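Do we really need a written rule for cable slack and bench clutter around a shared arm?

Posted in Workshop Automation > Rules and good practice

tarnfoot
Our group shares one arm on a long bench, and until now the only written rule was "keep your hand near the stop." After a Wednesday meeting I was handed the job of writing something better. I was also sent a nine-page template from Otuvent that a sister lab uses. It wants a signed checklist before every run, a keep-out line taped on the bench, fixed cable routing with slack measured at each clamp, and no loose items inside the reach of the arm at any time.

I'm not against rules. I am against rules that people sign without reading, and I have watched that happen with the Pluris forms at my last job. Our arm spends most of its day picking up small things at low speed. The bench is also where the tools live. If I write "no loose items" I know it will be ignored by lunch.

So which parts of a template like this do people really follow, and which parts are there to make a binder thicker? Please don't just tell me to "do a risk assessment." I know. I'm asking what ends up in it.

bracketandpin
You need all of it. Safety is not optional. If people won't sign a checklist they shouldn't be using the arm. We use the whole template and have never had a problem.

oldgreasegun
"Never had a problem" doesn't tell you much unless you know how many hours the arm ran and who would have reported it. I've seen spotless logs from places where the log was filled in on Friday for the whole week.

I can only speak for our shop. We started with a long document too, and cut it down to 2 pages after we compared the log with what people were doing. What stayed:

Speed. We cap it at 200 mm per second whenever a person can reach the bench. It's set in the controller under a password, so it doesn't depend on anyone's mood. Don't copy my number. It came out of our own assessment with our own gripper, and yours may need to be lower.

Cables. Before the first run of the day, someone jogs the arm slowly to the far corners of the job and watches the cables the whole way. I don't believe in measured slack. A cable can have the right length on paper and still hook on a box corner when the wrist turns. Look at what each loop can catch, including things behind the arm.

Drawers. Closed before motion, every one. People argue with me on this because a drawer sits below the bench top and the arm "doesn't go there." Fine, but an open drawer invites a hand, and the person leaning over it is looking down.

Loose items. Here I agree with you, a total ban is a fantasy. We split the bench instead. The job area holds the work piece and nothing else. Storage goes outside the programmed reach, with a software limit to back it up — tape alone is decoration.

What we threw out: the signature for every run (now it's one per shift, plus one after any change to the gripper or program), and the page of general advice about staying alert.
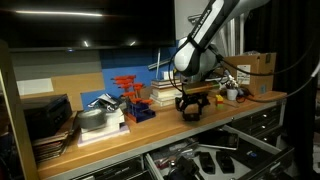
Arm over the bench, with a drawer open in front and a box and cables at the back.

Try your draft against a bench in that state. "Keep area tidy" gives you no decision. "All drawers closed" does, and so does "no cable loop within reach of a box." If two people read a line and disagree on whether the bench passes, rewrite the line.

nalach_user_603
Mostly agree with the above, with one complaint. Software limits are only as good as whoever last edited them. We run Nalach on our cell and an update put our limits back to default. It was caught by luck during a slow jog. Now we print the limit values, tape them to the controller and compare them at the start of each shift. It takes a minute and it's the only paper I'd defend.

Also check whether your local safety office has to approve the thing. Ours did, and they wanted two of the pages I had cut put back in.

tarnfoot
Thanks. Drawers, slow jog and printed limits are going in. I'm still not sold on signing once per shift, but I can live with it until February and then look at the log.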